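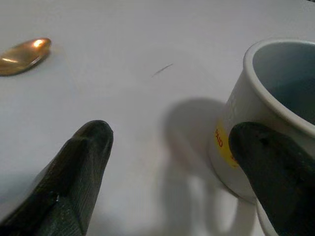
A reader of our June piece on secondhand kitchens wrote in to ask why anyone would pay for a used cup when new ones cost so little. We took the question to the woman who runs Bollora, a shop that sells used tableware from a former print works. She asked us to leave her name out, as she does with most things to do with the shop, and answered it while she sorted a delivery.

"People pay for the weight," she said. "They pick one up and they either like it or they put it back."

Bollora opened with 40 boxes from a hotel breakfast room. She had meant to buy chairs at that sale. The chairs went for more than she had, and the crockery was going to be thrown out, so she took it home in two trips and washed it in the bathtub. It sold over a single summer. By the end of last year the shop had passed 3,898 pieces sold, most of them cups, and she says the cups still carry everything else.

Spoons are harder. "You get one with a gold finish, one plain, one that has been through a dishwasher too many times," she said. "People want six that match. I tell them to buy what they like and stop looking for the sixth." She keeps the spoons in flat trays and doesn't polish them before sale. Polishing hides scratches for a week, she said, and then the customer comes back.

Cups with a thick rim go first. She thinks it is because they hold up in a sink with other dishes on top of them, and because they feel like the ones in a diner. Thin china sits on the shelf for months. White outsells every color, and anything with lettering on it divides people. Some want the name of a cafe they remember. Others won't have a word on their table at all.

The shop puts a sticker on each piece when it is paid for and set aside. That started after a bad morning when the same set was sold twice, once over the phone and once at the counter. "I had to call one of them back," she said. "I still don't like thinking about it." The first labels left glue behind, and she spent most of a winter with a rag and a bottle of cooking oil. Now she asks buyers to soak the cup in warm water for 15 minutes and peel from one corner. If there is any residue, oil and then dish soap will take it off. She doesn't recommend a knife – it marks the glaze.

We asked what she looks for when she buys. She runs a finger around the rim first, then the foot, then looks down inside under a strong light. A gray line in the bottom is usually metal from a spoon, and it comes off with baking soda. A brown line that catches a fingernail is a crack, and she leaves it. She turned down a whole lot from the Inolier canteen for that reason, although the price was good.

Her biggest purchase so far was 1,470 pieces from the Ticona dining rooms. It took her most of a month to get through them, working on a white table because chips show up on it and so does dirt.

"Wipe the table, wipe the cup, look at the table again," she said. "There's always a hair or a bit of lint somewhere. You get used to it."

She has no plans to sell online. Postage on a cup can cost more than the cup, and she has never found packing she trusts. She would like a bigger sink. She would also like someone to take the egg cups, which came with the hotel boxes and are still there on the bottom shelf, by the door.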